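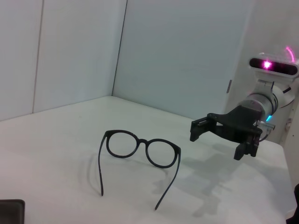 How many good examples does the policy need before it can put a pair of glasses in a case? More than we have, and the number matters less than how much the starting positions differ between them.

29/06/2023

Glasses task again, on the Linach bench. I rewrote the episode sheet last night so that the start state is drawn from a grid in place of whatever the operator feels like. The old sheet said "place glasses in reach of right arm", and when I plotted the first batch the bridge of the glasses landed in nearly the same patch of table every time. A model trained on that learns a patch of table. The new sheet gives a cell and an angle, and the operator has to set both before pressing the pedal.

Orientation is now its own column. Rims up, rims flat, arms towards the operator, arms away. I had been treating these as one condition and I think it was a mistake, as the approach for the right gripper differs a good deal. With the rims up there is a decent edge to close on. With the glasses lying flat the fingers have to come in low, and the temptation is to scrape along the table until something gives. I have asked for scraping to be marked in the notes and kept in the set for now – we can filter it later, but we can't get it back if it was never saved.

Thin black frames are poor for depth. The Stornitetti filter fills in the lens openings with whatever is behind them, so the point cloud shows two holes with ragged borders and the temple arms come and go. I turned the filter off for the second half of the session. The raw depth is noisier but at least it doesn't invent surfaces. Colour images are fine, the black against the white top is about as much contrast as one could ask for. I do worry about that. Everything we collect here has a plain pale background, and the Flanwood people will want to run it on a desk with paper and cups on it.

The case is the other half of the problem. It has a lid, the lid has to be up when the glasses go in, and so the left arm is busy while the right one does the moving.
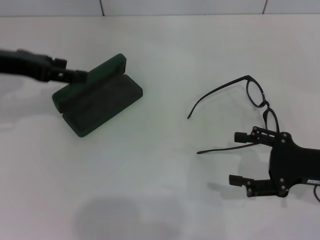
Timing between the two arms is where most of the variation sits. Some episodes have the left tool at the lid before the right gripper has moved at all. In others both start together. I have no strong opinion on which is better, but mixing them freely gives a policy that dithers, so from now on each block uses one order and the order is written in the header. Nine episodes per block, then swap.

Rejected two from the first block. In one the wrist stream dropped frames during the grasp, and in the other the pedal was released early and the file stops with the glasses still in the air. The second could be used as a partial for the grasp stage. I have put it in a separate folder and not in the main set, and I must remember to say so in the readme, having forgotten last time.

Gripper force is still set too high for this object. The frame flexes under it. I brought the limit down by seven per cent and saw no slips in the block after, but the temple arms are a lever and a small grip error at one end is a large swing at the other. Need to look at the joint currents before changing it further. The Moen logger writes them at a lower rate than the camera streams, so the alignment script has to interpolate, and I don't trust the interpolation near contact. Either raise the logging rate or mark the contact frames by hand. I would prefer the first.

Shadows. The overhead light throws large soft ones across the table and they move with the arms. I considered adding a second lamp and decided against it. The policy will have to cope with shadows anywhere it is used, and a lamp would mean another thing to keep in the same place between sessions.

To do tomorrow: check the clock offset between head and wrist cameras, print the grid sheet larger, run the blocks with arms away from the operator, copy the raw depth across before the disk fills.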